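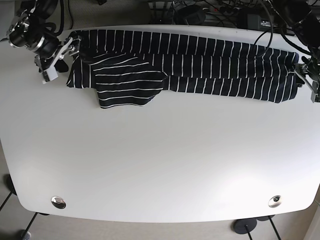
I used to be a shove-it-in-the-drawer person. Then Marlene Mühlbauer stayed with us for a week last September, refolded every top I own while we watched TV, and I've been doing it her way ever since (thanks, Marlene!). A few of you asked for the steps after my closet post, so I've finally typed them up.

You need a table that's longer than your shirt is wide with the sleeves spread out. A bed works if you must, but the fabric sinks into the covers and you end up chasing wrinkles all over the place. I do mine on a plain smooth tabletop and it's so much easier on my back.

## Long-sleeved tops

1. Lay the top face down and pull the sleeves straight out to the sides.
2. Smooth it from the middle outward with flat hands. Don't skip the armpits – that's where the lumps hide.
3. Bring the hem up toward the collar, so the body is half as tall as it was.
4. Fold again the same way until you have one long band with the sleeves sticking out at the ends.
5. Fold each sleeve in over the body, then fold the whole thing in half sideways.

Stripes are a gift here. If the lines on the top layer don't match the ones underneath, you've gone crooked, and you can see it right away. My first few came out with a floppy bit hanging below the rest. When that happens, open up the last fold and tug the loose layer back up from its corner. You don't have to start over.

## T-shirts

Same idea, only quicker. I pick the shirt up by the shoulder seams and give it one good shake before it goes down on the table.
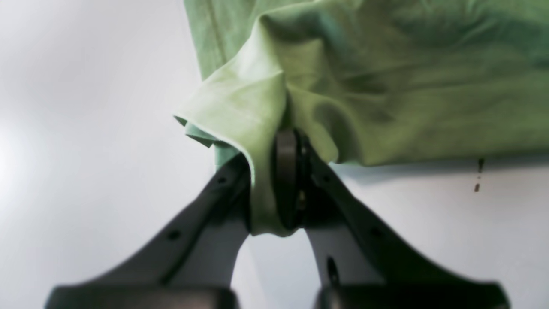 Watch for hems that curl under, especially on thin cotton. I run my thumb along the edge and press it flat before the first fold, or I get a fat little roll in the middle of the stack. Then it's sides in, sleeves back on themselves, bottom up to the neck, and in half once more.

Beca Humphreys does hers in thirds so they stand up in the drawer. I've tried it and mine slump over by Wednesday, but her drawers are shallower than mine, so go with whatever fits!

## Dark and heavy stuff

I leave the navy and black things for last, mostly so I can wipe the table down first. Lint from the light stuff shows up on them like crazy.
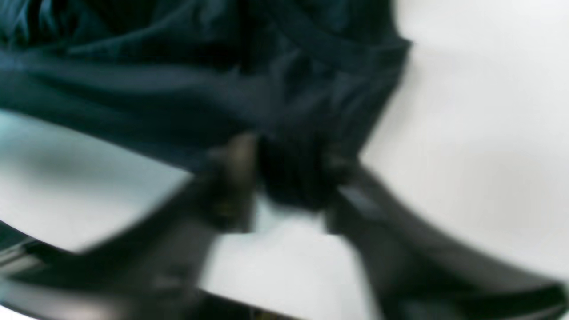

Thicker fabric bunches when you grab it in the middle, so take hold of two corners and let the rest hang for a second before you lower it. Lay the far edge down first and bring the near edge toward you. If it's still lumpy, lift one side and let it drop again – a lot faster than patting at it.

I make stacks of 12 at most, heaviest at the bottom. With 13 my drawer sticks, and then I'm back to shoving.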